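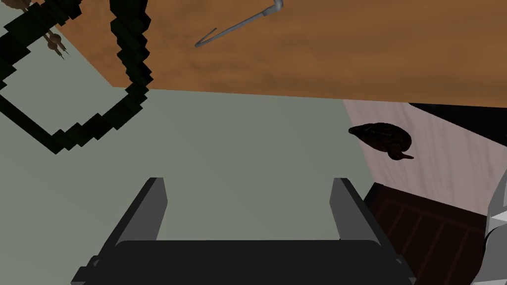
View from the wrist in one of the cluttered simulator scenes, fingers open.

News > Lab Notes > July 2019

Search this site Enter keywords Go

Teaching a gripper in a world made of pixels

By Mafalda Carvalho

If you've walked past the corner desks on the second floor lately and heard cheering, that was the Safavi group passing 457 usable demonstrations! Safavi is our simulated tabletop project, and since January it has been collecting examples of a person steering a robot gripper through messy scenes, so that a learning system can study them and try to pick up the knack for itself. I spent a morning with the team and came away wanting a turn on the controls (I got one, more on that further down).

The basic idea is easy to like. A person sits down, gets a scene full of odds and ends and a short instruction, and drives the gripper until the job is done or the clock runs out. The software saves everything along the way: what the wrist camera sees, where the arm is, how wide the fingers are, and what the person asked for at each moment. One run through is one example. Then the scene is shuffled and you go again.

And what scenes they are! Tiago Arruda builds them, and he has a real love of clutter. A long black cable looping around on itself, a bent metal rod lying on a wooden surface, little brown things with spikes sticking out, a dark crate right beside the fingers. There's a lumpy dark brown figure in the caption picture that I took for a turtle and Margarida Leitão took for a bird, and we're both sticking to our answer. Tiago wants objects that are awkward to grab and awkward to recognize, and he mixes surfaces too, so that wood grain sits next to something flat and plain and the system can't get comfortable with a single kind of table.

"A tidy scene teaches it to be tidy," he told me. "I want it to have seen a mess."

Margarida runs the collecting side. She keeps the sign-up sheet, trains new drivers and watches every recording before it goes into the set. The count so far is 674 recorded runs, with 457 kept. The ones left out mostly have a driver bumping something across the table early on and then chasing it, or a long stretch where the gripper hangs still while somebody reads the instruction again. She does keep some of the fumbles, though, as long as the driver recovers. A missed grasp followed by a good second try is one of her favorite things to find, and those get their own tag.

The driving tool is called Flistano, and it's been rewritten twice since winter. The newest version lets you slow the gripper way down by squeezing the trigger halfway, which made a huge difference for thin things like the rod. Mehwish Warraich wrote that part over a single long weekend and the drivers adore her for it. She has also added a replay button, so you can watch your own run straight away from the wrist camera and see exactly where you went wide.

Now, my turn. The view takes some getting used to, because you're looking out past the fingers from behind and the whole table swings when you turn the wrist. My first run timed out. My second one I closed the fingers on plain air, twice, with Margarida being very kind about it. My third was kept! So somewhere in that set there's a slow, wobbly, slightly proud example by me, and I hope the system takes it in the right spirit.

As for the learning itself, Inês Quintela trained a first model on the early runs this spring and tried it in 86 fresh scenes. It finished the task in 33 of them. The team was thrilled, and so was I once Inês had explained that the earlier one, trained only on neat layouts, had hardly managed any. Cables are the sore spot. It'll reach for the right object, then dither at the edge of a loop as if waiting for somebody to move it. More cable runs are next on the list, and Tiago is already drawing up worse tangles with obvious delight.

They'd love more drivers. You don't need any background, left-handed people are especially wanted (there are only two so far), and a session lasts forty minutes with a break in the middle. Sign up on the sheet outside the Drekesitz room or drop Margarida a note. Bring your own headphones if you like music while you work, but please leave coffee on the side table.

Inês will show the spring results, including a reel of the best recoveries, at the next open lunch.

14 shares | 6 comments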